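Best way to untangle and store a big wad of charging cables?

Posted in Home & Organizing

gronden_porch
Moving out of our place in Vokatcombe in April and I've hit the cable drawer. It's one giant clump. Mostly white phone chargers, some black ones mixed in that I think came with speakers or a camera, no idea anymore. Everything is wound around everything else. I tried just pulling and made it worse. Is there a trick to this or do I throw the whole thing out and start over? Also once they're apart how do you keep them from doing it again in the box. I have zip ties and sandwich bags, thats about it. Don't want to spend much.

3 replies

vokat1323
Don't toss them! Did this last winter with a mess from three people's desks. What worked for me:

Get it out of the drawer and onto a table. Big table, good light. Don't work in your lap.

Find the plug ends first. Get as many of the USB ends as you can up at one side of the clump and hold the coils loosely in one hand. Loosely is the whole thing - if you squeeze, the knots lock up. 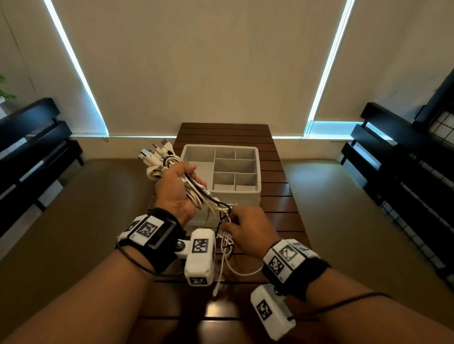 Then with the other hand work on whatever is hanging down. Pick one strand, follow it back a few inches, wiggle, let it drop. Don't yank. If it stops, leave it and go to the next one. Black ones are easiest to start with if most of yours are white, you can see where they go. Once a couple are out the rest gets a lot looser. Took me 30 minutes with the radio on.

As each one comes free, plug it in to something and see if it charges. Dead ones go straight in a bag for recycling. No point coiling a cable you're going to throw out.

For storage, coil each one about as wide as your hand, twist tie around the middle, and put them in a divided tray. One type per section. I got a plastic one at Heinonen, the drawer organizer kind, cheap. Muffin tin works too. Skip the zip ties, you have to cut them every time and sooner or later you nick the cable.

For the move itself put each coil in its own sandwich bag and the bags in the tray. Mine didnt tangle at all.

heinz_and_beans
shake it. seriously. hold it by the middle and shake gently, half of them fall out

claltunport_kev
Agree with most of the long answer, except I don't bother with a tray. Toilet paper tubes stood up in a shoebox, one cable per tube, write on the tube what it's for. Free and you can see everything.

One thing to add - check the ends for bent metal or bare wire near the plug before you test anything. I had one get really hot on me. And don't coil them super tight, or fold them, they go bad right at the bend.

If you end up with a pile of dead ones, the Claltunport transfer station has an electronics bin by the gate. Bring them loose, not in a trash bag, they wouldn't take my bag. Over 200 cables in there last time I looked, so it's not just you.

gronden_porch
Thanks all. Shaking got four out, lol. Doing the rest tonight the slow way. Already found the camera charger I bought a replacment for.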